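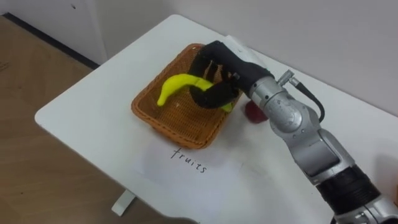 Before we discuss a return, please tell us which version the hand controller is running and whether the delay is the same with the cable unplugged from the wrist and plugged in again, wrote the Clutance support desk in its first answer.

5 min read
Filed under: Hands & Grippers, Evaluation Kits, Open and Closed Tickets

I copy here the whole log of our ticket 269, because other people who test the Clutance hand kit with the Cerklow sorting software can have the same trouble. The kit is on loan to our lab in Farnau from the distributor Villanueva. We must decide until the end of May if we buy it or send it back.

Problem as reported

The hand closes correctly but it opens too late. Cerklow gives the command "release", the status in the window changes to "open" immediately, and the fingers stay closed for several seconds more. In the meantime the arm already receives its next movement. In a bad case the object leaves the basket again together with the hand.

Task in use: the standard sorting demo of Cerklow. Wicker baskets on a white table, handwritten labels on the table. The toy banana should go to "fruits". We see the delay most often with the banana. With the red fruit it is rare, and this made us think for a long time that the fault is in the grasp and not in the release.

Entry 1, morning

Version of the hand controller sent to Clutance. Cable unplugged at the wrist, contacts inspected, plugged in again. No change. I also moved the hand by the manual page of Cerklow, without the demo running. There it opens at once, every time.

Entry 2, before lunch

Support asked for the log file of a complete run. We made 9 runs with the banana only, same start position, same speed. In 5 of them the release was late. The file was too big for the ticket form (the form does not say this, it only goes back to the empty page), so I sent it in two parts. Please Clutance, write the limit next to the button.

Entry 3, early afternoon

Tried on our own side while waiting:

– Lower arm speed. The delay is still there, only it does less harm.
– Grip force from 8 down to the default value. Late release became less frequent, but the banana slipped on the way to the basket.
– Restart of Cerklow between the runs. No change.
– Demo without the camera check. No late release at all. I wrote this to support with capital letters, for which I apologized in the next message.

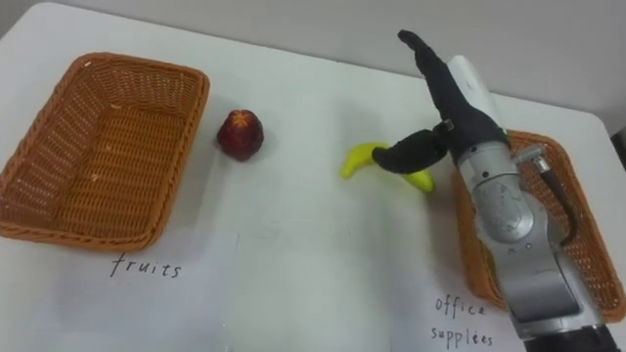
Then it is the check that holds the hand and not the hand itself, came the reply, and would you please open the task file and look for the line "confirm before release".

Entry 4, afternoon

The line is there and it is set to "yes". In the manual of the kit it is described as a safety function: the software looks one more time if the object is over the correct basket, and only after this the hand is allowed to open. If the software is not sure, it repeats the check. The status window does not know about these repeats and shows "open" from the first moment. So the window was wrong and the hand was obedient.

Why more with the banana? Support supposes that the fingers cover a long object in a way which changes with every grasp, and the check needs more attempts. I find this plausible, but we did not prove it.

Entry 5, end of the afternoon

Changed the setting to "once" as support advised. Also put the grip force back to 8. We repeated the same series with the banana and there was no late release. I then let the complete demo run, with both labels "fruits" and "office supplies" in the task, and it also finished without the problem.

What is still open

1. The status window should show "waiting for check". Clutance says that the window belongs to Cerklow. Cerklow has not answered yet.
2. The manual should say that "yes" means "repeat without limit". For me "yes" is not a number of attempts.
3. Villanueva delivers the task file with "yes" already inside. I asked them to deliver it with "once", and they forwarded my question to Clutance, where it was attached to this same ticket.

Opinion for those who consider the kit

The hand itself gave us no reason for complaint. It is easy to mount, and the manual page is well made. The weak part is the connection between the two products – each works, but each describes only its own half. Support was polite and answered in the same day, with questions that were short and useful. I would only calculate some extra time for the first week.

Status: solved on our side, kept open for points 1 and 2.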